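Notebook, Drinitz cell, dishwashing rig, 1/18/18
The sponge stop, again

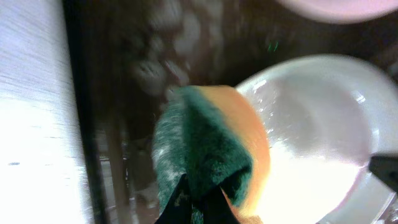
Leszek Kaczmarczyk

Picking this up where Bożena left off, since her last line in the book reads "fixed, I think" and I would like her to know that it is not.

Task was the usual one: sponge in one gripper, plate in the other, scrub along the rim, turn the plate, scrub again. Run 4 went bad. The arm doing the scrubbing kept pressing after the program believed it had backed off, the plate arm read the extra load as its own problem and pushed back, and for a few seconds we had two robots arguing over a plate. Then the scrub side threw an overload and froze. The plate side did not freeze. It let go. Plate into the sink, a chip out of the rim, water up my sleeve.

So that is two faults, and I want them kept apart, because last time we wrote them up as one and cured neither.

Fault one: force reading drifts. With a dry sponge the contact threshold is fine all day. With a soaked one the foam squashes a long way before anything stiff pushes back, so the controller sees almost nothing and then suddenly sees everything. Bożena's filter makes this worse. It smooths the reading nicely and delivers it late. I took the filter down from 18 samples to 6 and the overshoot shrank a lot, but now the trace looks like a seismograph and the arm has a slight tremble on approach. Living with the tremble for now. The plates don't mind.

Fault two: the plate gripper opens on a partner stop. This is the one I don't like. Somebody decided that when one arm faults the other should "release to safe," and I have found the line, and the initials next to it are mine, from April. In my defense, we were handling foam blocks then and dropping one was a kindness. With crockery over a metal sink, safe is holding still. Changed the default to hold, with a slow manual release on the pendant. Please do not change it back for the foam block demo. Make a separate profile.

Tested the hold by tripping the scrub arm on purpose, 7 times, with a folded towel down in the basin. Held every time. On one of them the plate slid a little in the fingers before it settled, so the grip force wants looking at once there is soap on everything. I am not calling this closed.

Other things noticed while my hand was in there:

Pinch point between the two grippers when both are over the plate. It's tight, and on the old setting the open-on-fault move swept right through it. I had my fingers nowhere near it, but only because I was looking for the chip on the other side. Nobody reaches into the sink with the drives live, me included. I have put tape on the floor and a note on the pendant. The note is rude, but it gets read.

Drip loop on the wrist cable of the scrub arm was gone. It had been tied up neatly along the forearm, which looks great and runs water straight down into the connector. Retied it ugly. Connector opened, dried, closed. No corrosion that I could see. The Graltness seal is still on order, as it has been since before I had gray hair.

The Queiroz log viewer drops the last second before a fault, the only second anyone wants. I pulled the raw file by hand and put it in the shared folder under "plate argument." Bożena, your filter is in there at both settings if you want to fight for it.

Still to do: rerun the full cycle with the hold default and a properly soapy sponge, raise the plate grip a notch and check it for slip, ask Cleltusance whether the load cell is rated for getting splashed or whether we have all been assuming so. Find out who owned the plate.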